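The Cirwood Cube Shelving, Six Months On

I have been meaning to write this one up since the spring, and several of you have been kind enough to write in and nudge me, so with apologies to Rokeya Chowdhury (who asked first, and then asked again, very politely) I am finally sitting down with a pot of tea to do it properly.

For anyone new, I share a smallish terraced house with my husband Asanka, two children and far too many books, and I've spent a good part of my married life looking for somewhere to put things. We have had pine bookcases that bowed in the middle, a wire rack that left grid marks on all the jumpers, and a second-hand dresser from my aunt that I loved dearly but which smelt of mothballs however long we left the doors open. What I wanted was something plain and open, where you could see what you'd got and shove it back again afterwards without thinking too hard.

The Cirwood is a set of open cubbyholes in white, no doors, no drawers. You can buy it in several widths and we went for the middle one. It came in February in two very heavy boxes, and the driver would only bring them as far as the step, so do have somebody at home with you if you can. Asanka was at work and I ended up walking them down the hall corner by corner like a pair of reluctant wardrobes.

Putting it together

The instructions are pictures only, which I normally dread, but these were drawn by someone who had clearly built the thing. Each panel has a small letter stamped on the back edge. The uprights go in first, lying flat on the floor, then the shelves slot across and are pinned with wooden dowels and one long screw apiece. We did it on an old duvet to save the finish, and I'd recommend that.

I will say that the dowels were tight. One or two needed a good tap with the mallet, and if you are at all impatient you'll be tempted to hit too hard and chip the coating (I did, on the bottom left, and have turned a plant to face it). There is a little tube of filler in the bag for this very purpose, a nice thought, though it dries a touch yellower than the shelf.

It took us an evening and the following morning. My neighbour Debashish Weerakoon put his up in under two hours, but he has a cordless screwdriver and no children.

Fixing it to the wall

Please do this! Two brackets come in the box and there is no excuse. Ours is an old wall and crumbly with it, so we bought longer plugs from the hardware shop, and now it doesn't budge even when my youngest hangs off it asking for biscuits.

Living with it

What a pleasure it has been. The lower cubbies belong to the children, with shoes, wellies and the bigger picture books. The middle ones are where everything useful ends up, and the top is mine, for the sewing and the nice magazines. White shows every fingerprint, I won't pretend otherwise, but a damp cloth with a drop of washing-up liquid brings it back and I've had no staining so far, not even from the incident with the beetroot.

The cubbies are deep. That's marvellous for board games and much less marvellous for paperbacks, which wander off to the back and get forgotten. I've taken to putting them in two rows, with the ones we've read behind.

You can buy fabric boxes made to fit, in grey or oatmeal, and I did buy two. They are handsome but they sag once there is any weight in them, and I've ended up preferring ordinary baskets with handles. A basket can go round the house with you at tidying time and collect all the socks and toy cars, and then you simply stand at the shelves and put things away from it.

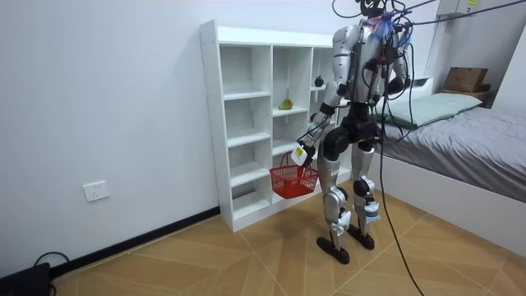

How it compares

Before settling on the Cirwood I looked hard at two others, and I've since had the chance to see both of them in use.

The Lemieux is the beauty of the bunch. Margareta Avram has one in her front room, in a soft dove grey with rounded corners, and I covet it every time I go for coffee. The joints are all hidden and the shelves adjust. It is also a good deal dearer, and the cubbies are shallower, so our board games would have stuck out like tongues.

The Wistard is the budget choice. My brother-in-law Chaminda Bhattacharjee bought one for his garage and it holds his paint tins perfectly well. The back is a thin sheet that you tack on yourself, and his has begun to pull away on one side. For a garage I'd say go ahead. For a room you sit in of an evening, I would save up a little longer.

Somebody will ask about the Rulport, so I'll say only that the shop had it on display and it wobbled when I leant on it.

Grumbles

There are a few. The feet are fixed, and if your floor slopes as ours does you'll be folding up bits of card to go underneath. The replacement parts line rang for ages before anyone picked up, though the lady was charming once she did, and the missing screw caps arrived within the week. And I do wish they'd sell a single extra row to go on top, as I've already filled this one. Asanka says that is more to do with me than with the shelves.

Would I buy it again?

I would, and I very nearly have, for the landing. It is solid, it is easy to keep nice, and it has made our mornings calmer in a way I hadn't expected from a piece of furniture. If you have a level floor and a mallet you trust yourself with, I think you'll be very happy. If your heart is set on something pretty, go and see the Lemieux first and have a good look at the price ticket before you fall in love.

I'm trying out shoe racks next, so if you have one you swear by, do drop me a line.

Posted Sep 11, 2007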